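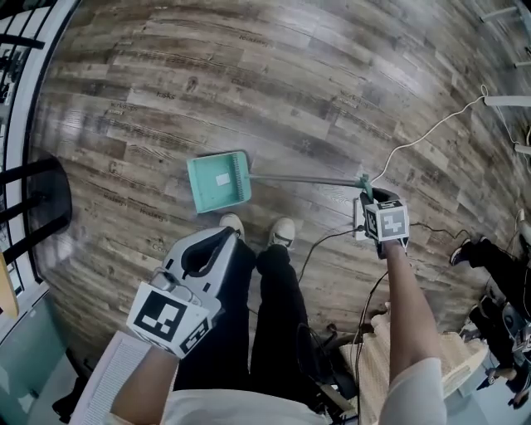
Support > Fleturix body jewellery > Fitting guide
Written by Leokadia Zalewska, March
Filed under: Care & Fitting

4. Fitting the threaded labret

Please read the whole section one time before you begin. The Fleturix labret has two parts, the post with the flat back and the threaded top.

1. Wash your hands with soap for 60 seconds and dry them with a paper towel.
2. Close the drain of the sink. The tops are very small.
3. Unscrew the top to the left. Keep hold of the flat back with your other hand.
4. Insert the post from the inside, slowly. It must go in without force.
5. Screw the top to the right until it stops, then give it a last small turn with the fingers only.

Note: Check the top again after 2 hours, and later every evening. Threads can become loose during sleep.

Caution: Do not use pliers. The coloured layer on the titanium will be scratched and we can not replace it under the warranty.

Caution: If the piercing is not healed, do not change the jewellery by yourself. Ask your piercer.

For cleaning, use water not warmer than 40 degrees. Spare tops are sold by Wetlow in the same colours as the posts.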